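Viltier Bench
@viltierbench
11/15/19

Gripper build, continued. Arm is on the shared bench at Hestdale until the end of the month, so this thread is whatever I get done in the evenings.

Status: new fingers on, wrist camera on, homing repeatable. Test load is rubber chickens. They bend, they have thin parts and thick parts, and no two land in the basket the same way.

Tape X on the front of the basket is my alignment mark. I jog until the X sits just right of the fingertips in the wrist view, then zero. Crude, but it takes less time than the printed target did. 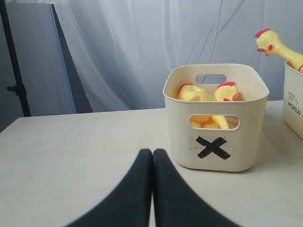
Viltier Bench

Finger notes. Matte black, wide at the base, rounded at the tip. The first set had square tips and caught on the basket rim on the way in. Rounding them cost me one evening and a lot of sandpaper.

Travel per finger is 26 mm. Closed, the tips stop just short of touching. I left that gap in on purpose: the old pair met hard, and the servo sat there stalled and drawing current until I noticed the smell.

Servo current limit is now 550 mA. Below that, the chickens slide out on the lift. Above it the horn flexes and the position reading stops meaning anything.

Control board is a Plasberg, second revision. The first revision browned out whenever the wrist and gripper moved together. Fixed with a separate supply for the gripper and a common ground. Should have wired it that way in April.

Approach is straight down, slow for the last 53 mm. Diagonal approaches are quicker on paper and push the basket across the table in practice.

Where to grip matters more than how hard. Legs and necks fold and swing. The thick middle of the body is the part to go for – it bulges into the space between the fingers and gives them something to hold.

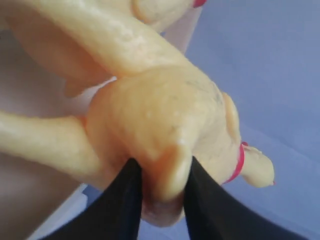 The camera is too close to focus at that range, so I don't use it for anything once the fingers close. From there on it's servo position and current only. If the position reads fully closed, there's nothing in the fingers and it goes back up for another try.

Wrist cable now runs through a Fragkou strain relief clip. The last cable failed inside the jacket right behind the connector, which took 17 minutes to fix and most of a day to find.

Still open: the pick order is whatever is on top, and two chickens tangled by the feet count as one pick as far as the code knows. Considering a weight check at the shoulder. The shoulder servo is noisy, so it may need averaging.

Finger files go up once I've fixed the screw holes. They're undersized, and I've been drilling them out by hand.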